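4. Experimental Setup

4.1 Hardware and workspace

All trials were run in the same cell at the Kokdale lab, on a single six-axis arm bolted to a perforated blue table. The arm, its mounting and its power supply were left untouched for the whole study. Only the controller and the end effector were changed between conditions. A pale wooden board fixed to the table served as the work surface. We chose wood over bare metal after early tests in February, when blocks on the painted table slid too easily and the differences between controllers were hard to separate from the differences in friction.

Two controllers were compared. The first, Trerkell, is a position controller with a fixed look-ahead and no model of contact. The second, Langat, adds an admittance term driven by the wrist force sensor and lowers the commanded speed when the lateral force rises above a set limit. Both receive the same planar targets from the same planner at the same rate, so any difference in the final pose of a block comes from how the target is tracked.

Each controller was tested with two end effectors. One is the stock Cinix parallel gripper, used closed, with the flat outer faces of its jaws as the pushing surface. The other is a rigid cylindrical finger that extends straight down from the gripper body. The finger gives a contact geometry that does not depend on wrist yaw, and this removes one degree of freedom from the planner. Its drawback is that contact with a flat-sided block is close to a line, and a push that misses the center of friction will turn the block.

4.2 Objects and start layouts

The object set holds eight plastic blocks in four colors, two of each color. The red pair is a star and a cylinder, and the green pair has the same two shapes. A cube and a triangular prism make up the blue pair, and the yellow pair includes a hexagonal prism. Stars were included to test the effect of concave sides: the finger can settle between two points of the star and hold it during a long push, while the closed gripper bridges the gap and touches the points only.

Start layouts were drawn from a list of 40 poses sets generated offline and placed by hand against a projected template. Layouts in which two blocks touched were kept, as contact between neighbors is the case where the admittance term was expected to matter most. Figure 3 shows the cylindrical finger above a clustered layout.

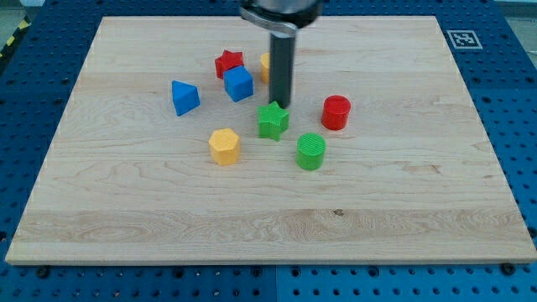
Figure 3. Cylindrical finger over the block cluster, with its tip just above the board near the green star. The square fiducial marker lies on the blue table surface beyond the far-right corner of the board.

4.3 Calibration and pose measurement

The camera was mounted on a fixed post facing the arm and was calibrated once per session against the fiducial marker. The marker pose was also checked at the start of each block of trials, and the session was stopped and recalibrated if the estimate had drifted. Block poses were estimated from color segmentation followed by a fit of the known top-face outline. For the cylinders, orientation is undefined and only position was scored.

When the tool hid a block from the camera, the last valid pose was held for up to 200 ms. Longer gaps were marked as missing. The final pose used for scoring was always taken after the arm had returned to its home position, so missing samples affect the path data but leave the scores unchanged.

4.4 Procedure

A trial consisted of one target block and one goal pose. The tool was lowered behind the block, the push was carried out, and the tool was raised before moving home. A trial was counted as a success if the block came to rest within the position tolerance and no other block had been moved beyond that same tolerance. Trials ended by the safety limit were scored as failures and kept in the data.

In total, 619 trials were completed across the four conditions. The order of conditions was shuffled within each session. Esther Masanja placed the blocks for every trial and was not told which controller was active. The data set was frozen on June 15, 2021, and no trials were added or removed after that point.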